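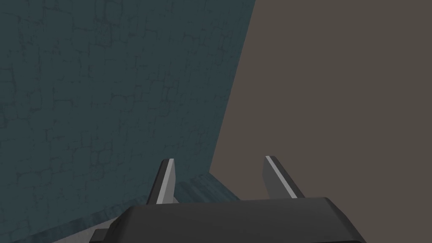
Spent the afternoon at the Bilard open day in Zalotstead. Thread on the simulation demo, mostly notes for myself and for anyone deciding whether to go in May.

**2/** Format: three stations, 27 visitors, one group at a time. Station one is pure simulation, station two is the same controller on a real arm, station three is a talk on maintenance. I stayed at station one for two slots and skipped the talk.

**3/** The task is reach, align, close, lift. The policy sees only the wrist view, so the gripper's own fingers are always in shot and everything else moves around them. No overhead view, no depth. Joint positions go in as a separate input.

**4/** Surfaces are randomised per episode. Wall texture, wall colour, floor tone, all drawn afresh at reset. One draw had a dark teal wall with a faint cracked-plaster pattern next to a completely plain grey-brown expanse. Ugly, but the ugliness costs nothing and the policy has to cope with it.

**5/** Lighting was flat in the episodes I watched. I asked whether they randomise that too. Answer: intensity yes, direction not yet. I would want direction before I believed any transfer figure, as edge highlights on the fingers are a strong cue and they will move on real hardware.

**6/** Numbers as given on the slide: 2,347 training episodes for the demo policy, evaluation on 100 held-out resets. Success rate was quoted for the lift only. Alignment error was not on the slide and the presenter did not have it to hand.

**7/** Control runs at 50 Hz in the simulator. The real arm runs the same loop but with a filter on the commands, so the two are not strictly comparable. Credit to them for saying so before anyone asked.

**8/** Contact model is from Hirkura, stock settings apart from finger friction. They tuned friction by hand against a short set of real grasps. Fine for rigid blocks. I would not trust it for anything that deforms — bags, foam, cable.

**9/** Best question of the session came from the back row: what does the policy do when no object is in view? Reply: it drifts until the episode times out. There is no search behaviour. A scripted sweep before handover would fix most of that and they said one is planned.

**10/** Station two, briefly. Same task, real arm, Georgiou fingers. Approach was slower than in simulation and the closing motion had a visible pause before contact. Presenter put it down to the command filter. Plausible, but a log would settle it.

**11/** Practical: parking is round the back, sign in at the side door, bring closed shoes or you will not be let near station two. Slots fill in order of arrival. The slides are being sent to everyone who signed in, and I will add the alignment figures to this thread if they are included.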